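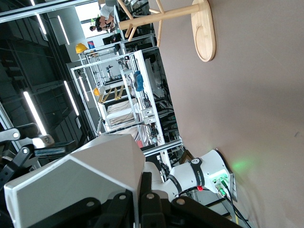 4. Things That Hang, Lean and Perch

4.1 Where I started

When I began visiting workrooms for this study I had a tidy little plan. I'd go in, write down everything that had a labeled home, write down everything that didn't, and compare the two lists. I had a form for it and everything (it's in the appendix, and you're welcome to laugh at it). The form lasted one visit. By the end of that first afternoon at Bilthorpe I had filled in the column for "stored" and the column for "in use," and then I had a page and a half of scribbles in the margin about things that were neither. Coats over rails. A tape measure on a windowsill. A roll of foam standing up in a corner like it was waiting for a bus.

So this section is about the margin. I call these things "perched objects," which is Radka Leka's term and much better than mine. An object is perched when it sits, hangs or leans somewhere that wasn't built to hold it, and when the people in the room can still tell you where it is without looking. The second half matters a lot. A wrench that's been lost behind a cabinet for a year is just lost.

4.2 The rooms and the notes

I worked in 19 rooms across Bilthorpe and Dorinness, all of them shared, all of them used for building or testing something. I left out offices and I left out kitchens, although kitchens would make a terrific follow-up. In each room I wrote one note per perched object per visit, with the spot, what was holding it up, how high it was compared with my shoulder, and what was next to it. That gave me nearly 800 notes. I also sat down with 12 people who use the rooms and had them walk me through their own, talking as we went.

Boyang Zhong coded the notes separately from me, and we argued over the ones where we disagreed. Most of the arguments were about leaning. Boyang wanted anything that touched the floor to be counted as standing, and I wanted anything that would fall over without the wall to be counted as leaning, whatever its feet were doing. We went with mine in the end, but I've kept his codes in the shared file, and the main pattern doesn't change if you use them.

One thing I should own up to is that I got better at seeing perched objects as I went along. The early rooms have thinner notes than the late ones. I went back to the first few rooms to fill in gaps, but a room in April isn't the same room it was in winter, so treat any comparison between early and late rooms with some suspicion.

4.3 Hats, and what they sit on

Let me take the hard hats first, since they turned up so often and they're such an awkward shape. A hard hat doesn't stack with anything except another hard hat. It rolls a bit. It won't go on a normal shelf without eating the whole depth of it. And people want it near the work, and they want to see it.

What they do with it is put it on top of something tall. Figure 1 has a nice pair. Both hats are yellow. One rests up on top of a shelving rack, with a small red and blue sign on the wall near it, and the other is further in, partly behind some white framing. If you only had a storage plan on paper, you'd expect a row of hooks, with both hats on it. In my notes, pairs like this were far more common than rows. Hats spread out through a room.

I asked people about this and got a lot of shrugs, then some pretty good answers. One woman at Dorinness told me she liked to have one hat "on the way in and one on the way around," and then drew me her path through the room with her finger on the bench. Another person said the top of the rack was the only place where a hat didn't have to be moved to get at something else. I like that answer a lot. The top of a rack is bad storage for nearly everything you'd want often, but a hat is light and you can lift it down with one hand, so it fits there fine.

The signs were a surprise to me. I had assumed that a sign on a wall would pull the matching gear toward it, the way a recycling poster pulls bottles. I didn't find that. Gear ended up beside signs and it ended up nowhere near signs, and when I asked people what their signs said, they often had to go and read them.

4.4 Cloth

Fabric is the next big group, and it's the one where Boyang and I agreed almost every time, because cloth that's perched is nearly always hanging. Blue was the color I wrote down most, partly because so many work clothes and covers come in it. There's a blue fabric thing hanging inside the tall white frame in Figure 1, above some yellow and black striped structures, and I'm going to leave it at "fabric thing." My notes are full of entries like that. From across a room you can't always tell a jacket from a bag or a cover, and I decided early on that I wouldn't unhook people's stuff to find out.

What I can say is that cloth likes a frame. Give a room any sort of upright structure with a crossbar at the right height and sooner or later there'll be cloth on it. Open frames beat coat hooks by a mile in my notes, even where the hooks were empty and closer to the door! Radka thinks the hooks are too public. You hang your jacket on the hook by the door and it joins everybody's jackets; you hang it on the frame by your own work and it stays yours. I'm half convinced. It doesn't explain the rags.

4.5 Wooden things among the metal ones

I want to spend a minute on furniture, and on wooden furniture especially, because it behaves differently from everything else in these rooms. Most of what surrounds it is bought as a system: framing, panels, racks, all meant to bolt together. Then there'll be one pale wooden piece that plainly came from some other catalog. In Figure 1 it's the light oval disk with a curved cutout and the pale rods attached to it. I coded it as "stool or stand, unsure," and Boyang, without seeing my code, put "stool? coat stand?" with both question marks. We left it there.

Pieces like that are slippery, and I mean it in a good way. A stool gets sat on, sure, but it also gets a box put on it, then a jacket over the box, and by then it's a shelf. A coat stand gets moved beside a bench and picks up cables. The people I talked to had real affection for these pieces, which I can't say about the racks. At Bilthorpe there was a stool that everybody called Xia, after a label on its underside, and I was told off (nicely) for sitting on it while it had a job to do.

They also move more than anything else. I noted the position of every loose wooden piece against the nearest fixed thing on each visit, and over the 12 weeks when I was going in regularly, hardly any of them held still. Metal stools moved too, but less. I don't have a good account of why. Weight could be part of it, and so could the noise that metal legs make on a hard floor.

4.6 Flat things

Flat things pile. Panels, lids, shallow boxes, sheets of whatever was left over from the last build: they go down low and they go on top of each other. Figure 1 has white ones stacked low down, and I couldn't tell you if they're panels or boxes, which I had to write for a lot of stacks. Near them are small electronic components and some wiring on a white plate, and that's a neighbor I wrote down again and again. Small fiddly parts end up close to big flat ones. I'd guess the same low surfaces suit both.

Stacks were where our Wodora bins did worst, by the way. We lent a set to each site to see if a handy open bin would draw perched objects down off the furniture. Loose tools went in happily. Flat things didn't fit, and hats filled a bin all by themselves, so within a few visits the hats were back up high and the bins had turned into something to lean panels against. I coded the panels as leaning. Boyang coded them as stored.

4.7 Light and the good seat

Last thing before I get to the interviews proper. If there's a bright window, somebody will be seated near it, and the perched objects thin out along that side of the room. I first put this down to people keeping their own patch clear. Then I looked at the rooms where the window seat was empty at the time of my visit, and the sill side was still fairly bare, apart from mugs. Radka suggested that I check the rooms with blinds, and I've only got two of those, so I'll come back to it in Section 6 with the sketches people drew for me.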